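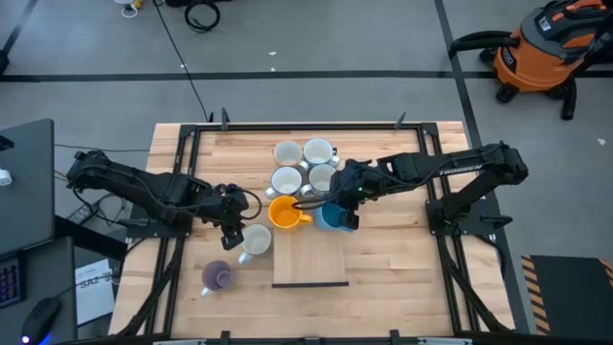 Vilho Halonen wrote in under my April post to ask whether a two-arm table is worth the money when one arm would do, and did I budget for the boring stuff?

Nope, I didn't! So this is my review of the Grestolier bench kit, and mostly of what it did to my spreadsheet. The kit is a table and a frame you clamp things to, and the arms are a separate order (read the quote twice, I didn't). It's solid, it went together in 5 hours, and I like it a lot.
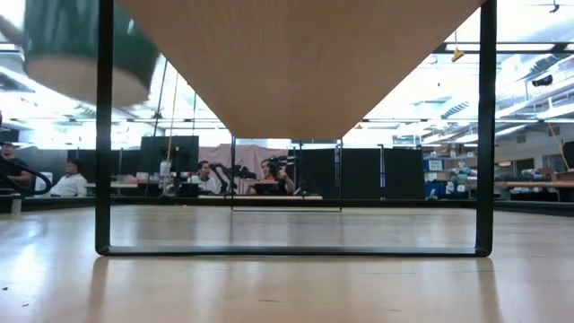
The extras are where it stings. Spare clamps, longer cables, power strips – my quote from Gillard had none of that, and it added 67 dollars per arm before we'd moved a single mug. Put in a line for breakage too. I'd still buy it again, but get the second arm priced up front, even if you wait a year to order it.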